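Section 8. Sorting and Storing Plates in the Basin

8.1 Purpose

This section covers the plates supplied with the Jaltura tableware set: how to lay them out, put them in the basin, and take them out again. Care of the tabletop covering is in Section 9. Read the cautions in 8.4 before moving a loaded basin.

8.2 Plate patterns and layout

Patterns are identified in this manual by the decoration on the face of the plate. The plates are ceramic. Handle all patterns the same way.
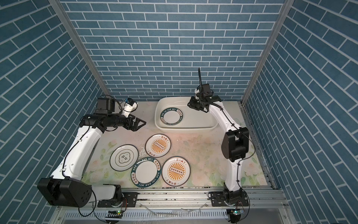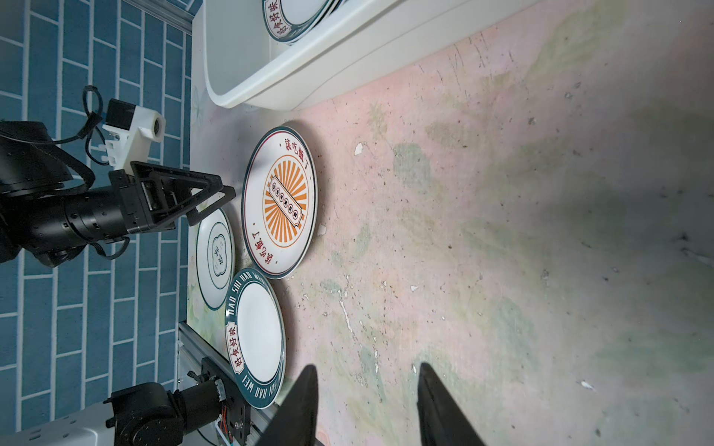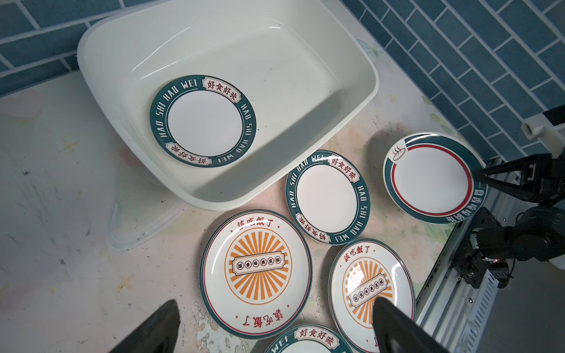
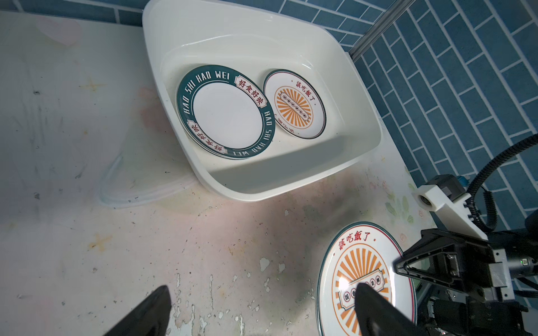 Teal rim: plain white center, wide dark teal rim, white lettering HAO SHI HAO WEI.

Sunburst: orange rays from the center, with a dark label across them and Chinese characters near the rim.

Cloud: white face, cloud-shaped outline in the center enclosing characters.

Other patterns may be present, depending on the set. Sort these by diameter.

NOTE: Plates of one pattern may differ in size. Compare the plates themselves before stacking. Do not rely on the pattern name.

8.3 Loading the basin

1. Wipe the tabletop and let it dry. Grit under a plate will scratch the foot ring and the covering.

2. Place the basin flat near the back wall, with one long side facing you. Leave working space in front of it.

3. Remove lids, trays and packing material from the area under the basin. The base must sit level.

4. Lay the plates face up on the tabletop in front of the basin. Leave a finger's width between them where space allows. If the rims overlap, lift the upper plate first.

5. Check each rim for chips. Set damaged plates aside and do not return them to the set.

6. Lift the first Teal rim plate by opposite edges and lower it to the floor of the basin, to the left. Do not drop or slide it over the lip.

7. Stack the remaining Teal rim plates of the same diameter on the first. Lower each plate straight down.

8. Start a second stack to the right for Sunburst plates, largest at the bottom.

9. Place Cloud plates on the second stack if they are smaller than the plate beneath. Otherwise, store them in a separate basin.

10. Check that no plate leans against the basin wall or rests on the lip.

NOTE: Turning all the lettering the same way is optional. It makes a missing plate easier to spot but has no effect on how the plates sit.

8.4 Cautions

CAUTION: Do not stack more than 8 plates in one pile.

CAUTION: Do not push a loaded basin across the tabletop. Lift it with both hands under the base.

CAUTION: Do not pour hot water over plates stacked in the basin. Trapped water can cause the upper plates to shift.

8.5 Unloading

1. Take plates from the top of the shorter stack first.

2. Set each plate down flat, face up, before reaching for the next.

3. If two plates stick together, hold the pair over the tabletop covering and turn the upper plate slightly. Do not pry with a knife or other tool.

4. Rinse the empty basin and stand it on its side to drain.

8.6 Replacement parts

Basin, white: order no. 2659
Plate, single, any pattern: order no. 200
Tabletop covering: order no. 2000

When ordering a plate, state the pattern name from 8.2 and the measured diameter. Orders are handled by the Brullus parts desk. Sets bought through Zumasora use the same order numbers.

Section revised Fri 10 March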